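Gildale to require free earplugs at loud venues and workshops

September 2022

Bars, concert halls, gyms and workshops in Gildale will have to offer free earplugs to anyone who asks for them under a town rule that takes effect in December.

The rule was approved on Tuesday night after two hours of public comment. It applies to any business open to the public where sound levels reach 85 decibels for more than 15 minutes at a time. The town says 66 businesses are on its first list, and owners will get a letter before the end of the month.

Businesses that do not comply will get a written warning first. A second violation within a year carries a $500 fine.

The measure does not set a limit on how loud a business can be. Gildale already has a noise ordinance covering sound that carries past the property line, and that ordinance is not changing.

Halvard Fjeld, the town's health officer, started work on the proposal last winter after a run of complaints from people who attended indoor shows at the Mirnetum, the former movie theater on Canal Street. Some asked for earplugs at the door and were told the venue did not carry them. Others said a vending machine in the lobby sold them but was often out.

"People were leaving with their ears ringing and calling us the next day to ask if that was normal," Fjeld said. "It's common, but it's a sign you got too much. A pair of foam plugs costs a few cents when you buy them by the case."

The town will buy the first 3,000 pairs and divide them among the listed businesses. After that, owners will pay for their own.

Canal Street venues split on the rule

The Mirnetum supported the change. Its managers took out the vending machine in the spring and now keep a bowl of wrapped plugs at the coat check. The theater has asked the town for signs it can hang near the stage, where the speakers are closest to the crowd.

Owners of smaller places were less pleased. A tavern owner told the meeting that he has live music only two nights a week and does not think of his place as loud. Another asked who would measure the sound and on what night. Fjeld said inspectors would take readings during normal hours, with the equipment the town already uses for noise complaints, and that a business could ask for a second reading at no charge.

Two fitness studios are on the list because of the music played in cycling classes. One of them has already turned down the volume and expects to be removed after a new reading in October.

Restaurants, day care centers and churches are exempt. So are outdoor events with a separate town permit, including the fall parade and the fireworks.

Workshops have their own section

Employers are already covered by federal and state safety rules on noise, and the Gildale measure does not replace them. It deals with people who are not on the payroll, such as students in weekend classes, members of shared shops and customers waiting for an order.

That section was added at the request of Kofi Yakubu, who runs the community wood shop on Tangen Road. Members there use table saws, planers and a router table, often for a whole afternoon. Staff had to wear hearing protection, but members could decide for themselves.

"Most of them were careful about their eyes and their fingers," Yakubu said. "Ears were the last thing. You'd see somebody run the planer for an hour with nothing in."

Since July the shop has required hearing protection for everyone when the large machines are on. Yakubu said the biggest problem so far has been loose plugs. They get left on benches, roll into sawdust and end up in pockets with screws. He now asks members to bring a small box with a lid and put their plugs away when they take them out. A parts organizer from a hardware store works well, he said, as long as the plugs do not share a compartment with hardware.

Foam plugs are meant to be used a limited number of times. Fjeld's office suggests throwing them out when they are dirty, stiff or no longer spring back after being squeezed. Reusable rubber plugs can be washed with mild soap and left to dry.

Two yellow foam earplugs, one in a compartment of an open organizer box and one on the table. 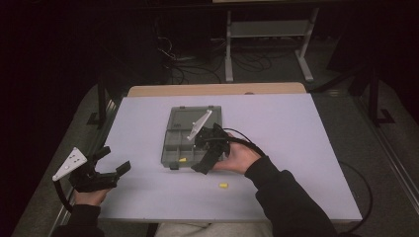

How to put in a foam plug

The town will hand out a card with each case of plugs. Fjeld said many people push a foam plug partway in, find that it does little, and give up on it.

The card gives these directions. Wash your hands. Roll the plug between your fingers into a thin, smooth cylinder. Reach over your head with the other hand and pull the top of your ear up and back. Slide the plug in while it is still thin, and hold it in place with a fingertip for 30 seconds while it expands. Your own voice should sound deeper and more muffled. If it does not, take the plug out and try again.

To remove it, twist slowly and pull. A quick tug can be uncomfortable.

Children's ears are smaller, and standard plugs may not fit. The card recommends earmuffs for young children at loud events. People with ear pain, drainage or a recent ear operation should check with a doctor before using any kind of plug.

Bruvberg dropped a similar plan

Gildale is the second town in the county to take up the question. Bruvberg looked at a stricter version two years ago that would have capped the volume inside clubs and required a sound meter on the wall. Club owners opposed it, and it never came to a vote.

Fjeld said he read the Bruvberg proposal before writing his own and left out the cap because he did not have the staff to enforce it. His office has one full-time inspector, who works 40 hours a week and also handles restaurants, pools and rental housing. Night readings will be taken on overtime, which the town has budgeted through next summer.

A report on the first six months is due in June. It will list how many readings were taken, how many warnings were issued and whether any business was fined.

Free hearing tests

The health office will offer free hearing screenings on the first Thursday of each month, starting in October, from 4 to 7 p.m. in the ground-floor clinic at Town Hall. A screening takes 15 minutes. No appointment is needed, and results are given on the spot. Anyone who does not pass will get a list of clinics in the area for a full test.

Business owners who think they were put on the list by mistake can write to the health office before the rule takes effect. Owners who want extra plugs from the first order can pick them up at the same counter, one case per business, while they last.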